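The Week the Tray Came Out

There is a stretch after the holidays when every flat surface in my house fills up and stays full. I noticed it properly on 27th December, standing in the kitchen with a cup in each hand and nowhere to set either one down. My usual answer is to open a cupboard and push, but the cupboards had been pushed already.

So I did what I did back in July, when the cousins came, and brought out the green tray and the two baskets. The tray is where things wait. Anything that has lost its home goes there first, the glass cup in its black holder, the blue cup, the peeler that never seems to live in the same drawer two nights running. From the tray it all moves along to a basket, dark brown or orange, and the baskets stay against the wall where I can reach them without stooping (my knees are grateful for that).

I read the whole Pernberg catalog over the weekend, all 130 pages of it, looking for something cleverer. There were Flalari drawer dividers and a very handsome Ketilsson rack with 13 pegs, and I wanted every bit of it for a good hour! Then I made tea and measured the basket I already had. The shop in Garkthorpe sells a plain woven one for 37 dollars, and if I ever need a third I expect I'll drive over and get it.

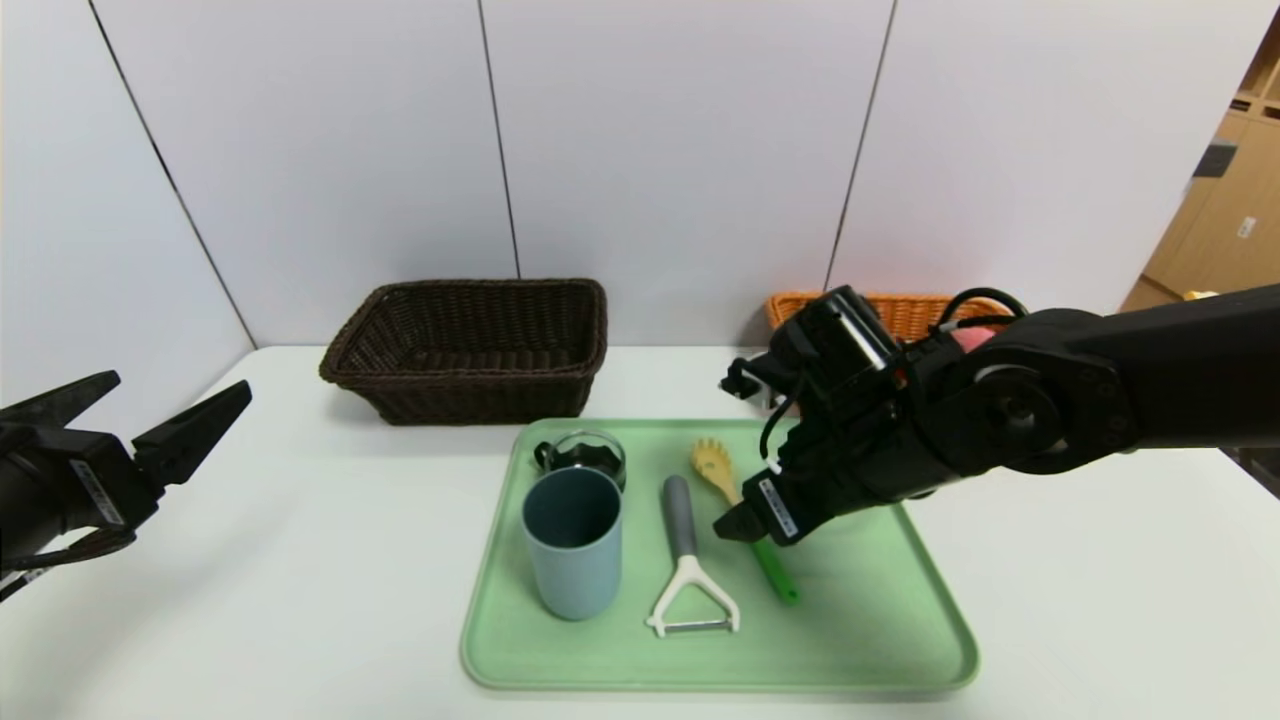
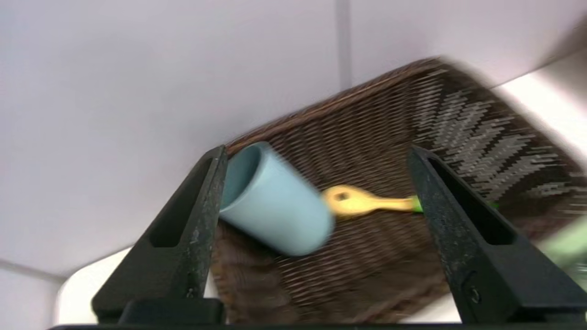
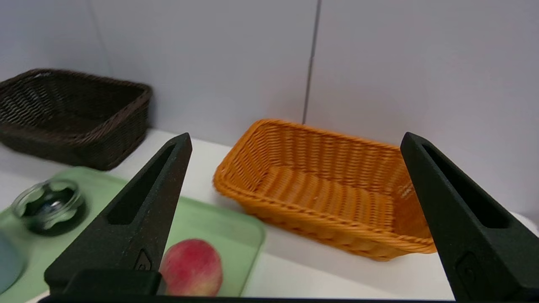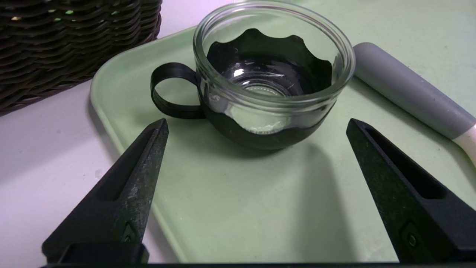 Should cups be stored right side up or upside down in a basket?

Right side up is kinder to thin rims, and it lets any last bit of damp dry out. If the basket sits in a dusty spot, lay a clean dish towel over the top.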